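Liste de contrôle – armoire à médicaments et produits à base de cannabis médical à domicile
Version revue le 27 juillet 2020, Vetatley
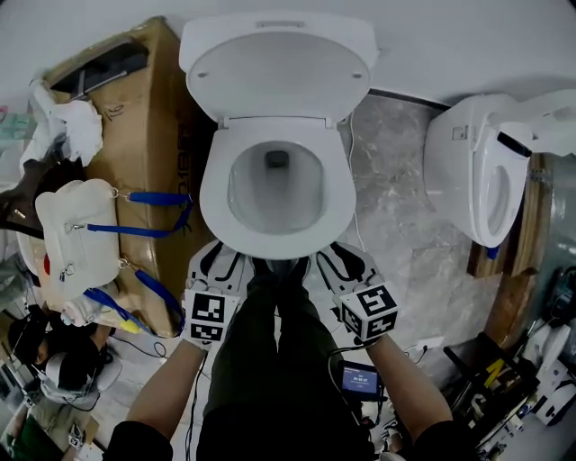
À quelle fréquence faut-il faire ce contrôle ?
Une fois par mois pour les points 1 à 5, et une fois par an, en janvier, pour la liste complète avec les papiers.

La liste est pour les patients qui gardent leur traitement à la maison et pour les proches qui les aident. Elle ne remplace pas l'avis du médecin ou du pharmacien. Les règles ne sont pas les mêmes dans tous les pays, donc je demande de lire d'abord celles de votre lieu de résidence. Notez à côté de chaque point : C (conforme), NC (non conforme) ou SO (sans objet). Les commentaires viennent de mon dernier contrôle, fait dans notre logement de la résidence Nilberg.

1. Lieu de rangement

1.1 L'armoire ferme à clé et la clé n'est pas laissée dans la serrure. – C
1.2 L'armoire est hors de portée des enfants et des animaux. – C
1.3 Le produit n'est pas gardé dans la salle de bain ni près d'une source de chaleur. – NC
Commentaire : le flacon d'huile se trouvait encore dans la salle de bain, par habitude. La vapeur de la douche n'est pas bonne pour lui. Il est déplacé dans l'armoire du couloir, étagère 2. À vérifier au prochain passage.
1.4 La température de l'endroit reste dans les limites écrites sur la notice. – C
Commentaire : thermomètre simple posé dans l'armoire, lecture de 17 degrés le matin. L'après-midi je n'ai pas noté, il faudra le faire en période chaude.

2. Emballage et étiquette

2.1 Chaque produit est dans son emballage d'origine. – C
2.2 L'étiquette est lisible : nom du patient, dosage, date limite. – NC
Commentaire : sur le flacon Vesley, l'huile a coulé sur l'étiquette et le dosage ne se lit presque plus. J'ai demandé à la pharmacie une nouvelle étiquette. Il ne faut pas réécrire le dosage soi-même de mémoire.
2.3 Le numéro de lot est reporté dans le carnet. – C
Commentaire : lot 986, même numéro sur la boîte et sur le flacon.
2.4 Le bouchon de sécurité fonctionne (essayer de l'ouvrir sans appuyer). – C

3. Quantité et carnet

3.1 La quantité restante correspond au carnet de prises. – C
3.2 La quantité totale à la maison ne dépasse pas ce que l'ordonnance permet. – C
3.3 Chaque prise est notée le jour même, avec l'heure. – NC
Commentaire : il manque les heures pour plusieurs soirs. Les doses sont notées, mais sans l'heure le médecin ne peut pas bien comparer avec les douleurs. Le carnet est maintenant attaché à l'intérieur de la porte avec un crayon.

4. Matériel de prise

4.1 La pipette est propre et ses graduations sont visibles. – C
4.2 Le vaporisateur médical est nettoyé selon le mode d'emploi. – SO
Commentaire : pas de vaporisateur chez nous depuis le changement de traitement.
4.3 Le matériel n'est utilisé que par le patient. – C

5. Produits périmés ou non utilisés

5.1 Aucun produit n'a dépassé la date limite. – NC
Commentaire : une ancienne boîte de capsules Rosales était au fond, derrière les pansements. Elle est mise à part dans un sachet fermé, avec la mention « à rendre ».
5.2 Rien n'est jeté dans l'évier, les toilettes ou la poubelle de la cuisine. – C
Commentaire : demander à la pharmacie comment elle reprend ce type de produit. Toutes ne l'acceptent pas et parfois il faut prendre rendez-vous – mieux vaut téléphoner avant de se déplacer.

6. Papiers (contrôle annuel)

6.1 L'ordonnance est valable et une copie se trouve avec le produit. – C
6.2 La carte ou l'autorisation du patient, si elle existe dans votre pays, n'est pas expirée. – SO
6.3 Les règles pour le voyage ont été relues avant tout départ. – NC
Commentaire : pas fait. Une ordonnance valable ici peut n'avoir aucune valeur de l'autre côté d'une frontière. À faire avant de réserver.
6.4 La liste de tous les autres médicaments est à jour et le pharmacien l'a vue. – C

Suite à donner

Nouvelle étiquette pour le flacon Vesley : demandée, en attente.
Boîte Rosales : à rendre à la pharmacie.
Heures de prise : relire le carnet au prochain contrôle.
Température : noter aussi la valeur de l'après-midi.
Voyage : écrire au consulat pour la liste des documents nécessaires.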